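Paltholm Platamen
Two-Arm Recording Station for Manipulation Data

Overview

The Platamen is a complete station for recording examples of two-handed work. It is intended for laboratories, technical colleges and manufacturers that are training their own manipulation policies and need consistent demonstrations from one day to the next. The station combines two robot arms with multi-fingered hands, a head camera, an operator console and the Mushi recording software. It is delivered assembled, calibrated and ready for a first session.

Paltholm has supplied recording equipment since the company was formed, and the Platamen replaces the earlier Bindley bench. Customers with a Bindley bench may keep their existing recordings. Mushi opens Bindley files directly and can convert them to the current layout in a single batch.

Operation

An operator at the console guides both arms at once. Joint positions, finger positions, operator commands and camera images are stored against a common clock. Each attempt is saved as a separate episode with a written task instruction, the operator's code and an outcome label. The outcome is entered by the operator at the end of the attempt and may be changed later by a reviewer. Both entries are kept.

Failed attempts are not deleted by default. Many customers train on successful episodes only, while others use failures to teach a model to judge its own progress. Mushi allows either choice to be made at export, after recording is finished.

If a hand meets more resistance than the set limit, the arm holds its position and the episode is marked as interrupted. The operator may resume or discard it from the console.

Task Boards

Task boards give the operator a fixed area in which to work and give the learning system a clear set of goals. The standard board is white and is supplied with parts in a contrasting blue. Plates, trays and holders can be arranged in different positions, and Mushi stores the layout with every episode. Customers may also print their own plates from the drawings provided.

We recommend changing the starting position of the loose parts between episodes. Models trained on a single layout tend to learn the layout. The Mushi layout planner proposes new starting positions and shows them to the operator before each attempt.

Reference Collection

Each station includes a license to the Platamen reference collection, which was recorded by our own operators under the direction of Radoslava Sýkora. The current release holds 412 episodes with both arms in use and 213 in which one arm works while the other waits. The two groups are stored separately and may be loaded together or alone. The collection was last extended in October and is meant as a starting point for testing a training pipeline. It does not replace recordings made on the customer's own tasks.
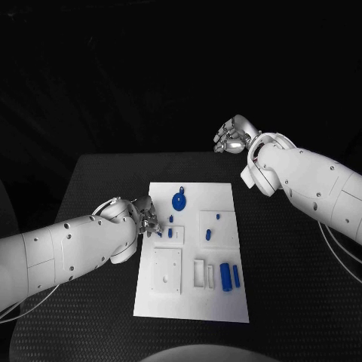
Customers who wish to have recordings made for them may order a collection from Paltholm. A written task description and a set of the parts to be handled are required. We review the description, agree on the number of episodes and return a short trial set for approval before full recording begins.

Included with the Station

Two arms with multi-fingered hands
Head camera with mounting post
Textured table surface, dark gray
Operator console
Standard task board with parts
Mushi recording software, 3 seats
Calibration target and hand tools

Installation and Training

Installation is carried out by Paltholm staff and takes 2 days. Operator training is given on site for up to three people. The room should have steady lighting and a level floor, and direct sunlight on the table should be avoided during recording.

Service

The station is covered by a service agreement that includes software updates, yearly calibration and replacement of worn finger parts. Additional task boards and loose parts may be ordered separately at any time. Requests for quotations should state the country of installation and the number of stations required.

Page last revised Thursday, December 12, 2024.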